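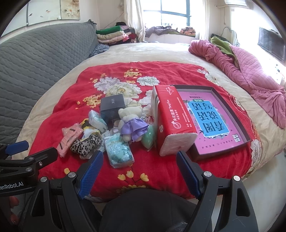
*Sorting set, bed surface. Soft packs, a plush bear, a workbook in a box lid, handheld grippers.*

# Stestitz small-goods handling set

Data card, updated 10/02/2024. Still a draft, fix what's wrong and push.

## What's in it

- 1271 episodes, pick / move / put down, recorded with handheld grippers
- mixed small goods: tissue packs, snack bags, boxes, fabric, plush
- surfaces are mostly soft (beds, blankets), some tables
- recorded in homes, by hand. No robot arm in the loop at this stage
- 219 more episodes are in `held/`, see Known problems

## What it's for

Covar is the pick software for the returns benches at Flarnarden. Returns come in as a heap and somebody sorts the heap into totes. Covar is supposed to take over the easy part: one item at a time, front side up, into the right tote. This set trains the grasp part only. Labels and damage checks stay with people for now.

Do not use it for anything with food out of the package or anything sharp. Nothing like that was recorded.

## Who records it

Former bench staff, mostly. 53 people signed up when the night bench closed in August. Same hourly rate as the bench, that was agreed before anybody moved. Night premium is gone though, and people noticed. If you come here from the software side please read that twice before you write "no impact on pay" in a slide.

What changed, from the feedback forms:

- No lifting totes. Everyone likes this.
- Wrists get sore instead of backs. Breaks went from hourly to every half hour, should of been that way from the start.
- Less talk. The bench was a loud place and home recording isn't.
- Some want to know what happens when recording is finished. Management has not answered. Open item, keep it open.

The bench people are better at this than we are. They go in low on a bag and get a fold of plastic before closing. Engineers grab from the top and squash it. 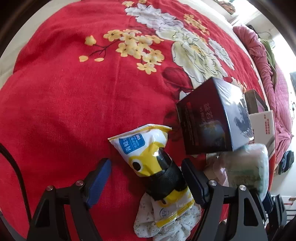

Crumpled bags are the reason for half the arguments on this project. The outline is different every time you put one down, and the print on it folds up so the label reader gets a piece of a face and two characters. Boxes are easy by comparison. If you only have time to review one class, review bags.

## Labels

Each episode has an item class, surface, left or right hand, and result (`ok`, `slip`, `drop`, `redo`). Result is marked by the person who recorded it. Reviewers can add a note but can't overwrite, this was a request from the recorders and it stays.

## Known problems

- `held/` has episodes where hands, laps or household things show more than we'd like. Waiting on consent forms. Don't train on it.
- Clear wrapping against a bright window washes out
- Tanabe units: 4 came back with loose pivots, recalibrate befor mixing with older data
- Red bedding is over-represented. Yes we know
- Left hand class is thin

## Access

Internal plus Flarnarden floor reps. The reps get the same folder as engineering, including the bench timing sheets. Recorders can pull their own episodes at any time, use `withdraw.md`, no reason needed.

## TODO

- table surface counts
- wrist survey results, second round
- answer on what happens after recording ends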